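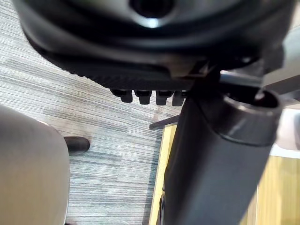 Office chair, from underneath.

Search this blog
Search

The compressor, part two
1/24/20

When I left off, I had an 80 gallon Kero compressor sitting on a pallet at the end of my driveway and a delivery driver explaining that "curbside" is a legal term. It is in the garage now. I'll skip the part with the neighbor's hand truck, except to say that a vertical tank has its center of gravity somewhere up near your chin and you find out which way it wants to go at the lip of the garage floor.

I paid $800 for it, used, from a body shop on Benavides Road that was closing down. The owner threw in a regulator and a coffee can of fittings. I thought the fittings were a kindness. There are at least three different styles in that can and they look exactly alike until you've got air going through them, at which point one of them becomes a whistle. I have since thrown out the lot and bought everything in one style, which I should have done before I spent an evening with a spray bottle of soapy water looking for bubbles.

Then there was the power. My old pancake compressor ran off a regular outlet and dimmed the kitchen lights, and I'd come to think of that as normal. The new one wants 240 volts and its own breaker. Emmett Alcantara came out to run the circuit, looked in my panel, and went quiet for longer than I like a man to go quiet in front of a panel. It got done. I now own a disconnect switch on the wall that makes me feel like I'm launching something every time I want to top up a tire. 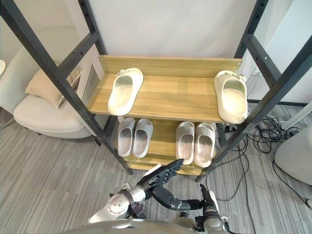 Rochelle Boateng wrote in after part one to ask why I didn't buy two small compressors and tie them together, as she did, and have something that fits under a bench and can be carried down the stairs if you move. I have no good answer for her. I wanted a big one. She also says to drain the tank every time I use it, and I've been doing that for a week and a half, so we'll see.

The drain on mine is at the very bottom of the tank, pointing straight down, a few inches off the concrete. You need to lie on your side and reach under with your face turned away. I've ordered an elbow and a length of hose so I can put a ball valve out front where a grown person can get at it.
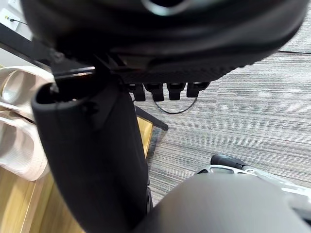
Next was vibration. The shop had it bolted right to the slab, and the holes in the feet were worn oval. I put it on four Osteck rubber pads and left the bolts just snug. With the bolts cranked down, the pads do nothing and you can hear the thing in the bedroom. With them snug, you can only hear it in the hall. It takes seven minutes to fill from dead empty, and the dog spends all seven of them in the bathtub.

As for the line, I ran 20 feet of copper along the back wall, sloped away from the tank, with a drop leg at the end to catch water. The slope was right the first time. The second time, after I moved it up to clear a shelf, the slope went the other way, and I sprayed a nice fine mist into my impact wrench.

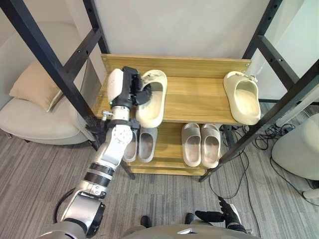
The wrench survived. I blew it out, gave it more oil than it could possibly want, and it spat on my sleeve for two days. The lug nuts on the truck came off like they'd been waiting to be asked, after I'd spent all of October jumping on a breaker bar.

Still to do: the elbow for the drain, a hose reel, and a belt guard, since the one it came with is held on with a zip tie and a piece of coat hanger. The body shop ran it like that for years. I'm going to price a new one this week and will probably end up buying a better zip tie.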